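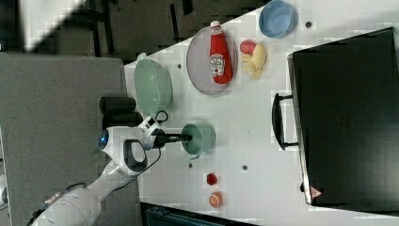 What happens to all the pots, pans and play kitchens that get handed in at the Zanderano swap?

They go home with somebody else, free of charge, and whatever is left at closing time gets boxed up for the next one.

Swap day returns to the old Zanderano market hall in February, and if last year is anything to go by, you'll want to bring a sturdy bag and leave room in the car. The kitchen swap has grown from a couple of folding tables outside the library into one of the best-loved mornings of the winter, and this time it gets the whole ground floor.

The idea is as simple as it ever was. You bring the kitchen things you don't use, you set them out, and you take home things you will. There are no price tags and no points system. You don't have to bring something to take something, either, which is great news for students, new arrivals and anyone who has just moved into a first apartment and found out what a decent saucepan costs.

Last year 3384 items changed hands. That number comes from the tally sheets at the door, and it covers everything from bread machines to single teaspoons (yes, people really do come looking for a single teaspoon to finish a set). It was the biggest swap yet by a long way, and the line at opening time went past the bakery and halfway to the bus stop.

"I thought we'd be packing up by lunch with half the tables still full," said Marin Dimitriou, who started the swap and still runs it. "Then I looked up and a man was carrying out the last of the casserole dishes, three of them stacked up to his chin, grinning like he'd won them at the fair."

Dimitriou got going after clearing out an aunt's house and finding four potato mashers in the same drawer. A few neighbors came by to help, each went home with something, and by the end of the week there was talk of doing it again with everyone's drawers. The first proper swap had 28 people and a thermos of coffee.

There will be 15 long tables this year, set out by type so you can head straight for what you need. Bakeware goes along the back wall, where there's room for the big roasting pans. Cups, mugs and glasses are near the windows. Small appliances have their own corner with power outlets, so you can plug in that toaster and see for yourself before you carry it home. Please bring appliances clean and with their cords - and if you still have the manual, tape it on!

New for this year is a children's table, and it sounds like a delight. Toy food, tea sets, tiny rolling pins, play stoves and anything else a small cook might like can be swapped there, with low tables so kids can do their own choosing. Dimitriou says parents have been asking for it ever since a wooden birthday cake turned up among the real cake tins and caused some tears when two children spotted it at once. Puzzles and board games should wait for the toy swap in the fall.

Cliketwood, the repair workshop on the far side of the square, is sending over its menders for the whole morning. They'll sharpen kitchen knives, tighten loose pan handles and have a go at stuck blender lids. Knife sharpening is limited to 2 knives a person, so pick your favorites, and wrap them well in a towel for the trip. Last year the workshop table was so busy that people were leaving their knives and going off to hunt for mugs, and the menders ended up calling out names like a deli counter.

And then there's the food. Đinh, the lunch spot that opened beside the market hall last spring, will be serving rice porridge and ginger tea from a cart by the main doors. The kitchen there has also offered to do a short talk at ten on looking after a wok: how to season a new one, how to rescue a rusty one, and when to stop scrubbing. If you've got a sad wok at the back of a cupboard, bring it along and ask.

Bivico is lending two cargo bikes for people who arrive on foot and leave with a stand mixer. The riders will deliver anywhere inside the ring road, up to one large box per household. Sign up at the desk by the stairs as you come in, as the slots went fast last time and the hill up to the old school takes a while with a load on.

A few things can't be accepted. Leave chipped glass, scratched nonstick pans and anything with a frayed cord at home. Real food has to stay home too, even sealed cans, though the pantry on Mill Lane is always happy to have those. Plastic tubs are welcome as long as they come with a lid that fits. There were a great many lids last year, and hardly any of them belonged to anything.

Drop-off starts at eight in the morning, and the doors open for swapping at nine. The hall closes at one. Street parking is free until noon, and the side entrance on the canal has a ramp and a wide door for strollers and wheelchairs. Cardboard boxes will be stacked by the exit, but they run out early.

Anyone who'd like to help set up can come by the market hall the evening before, any time after six. There's soup for everyone who carries a table, and Dimitriou is especially hoping for somebody who knows how to get the big coffee urn to stop dripping.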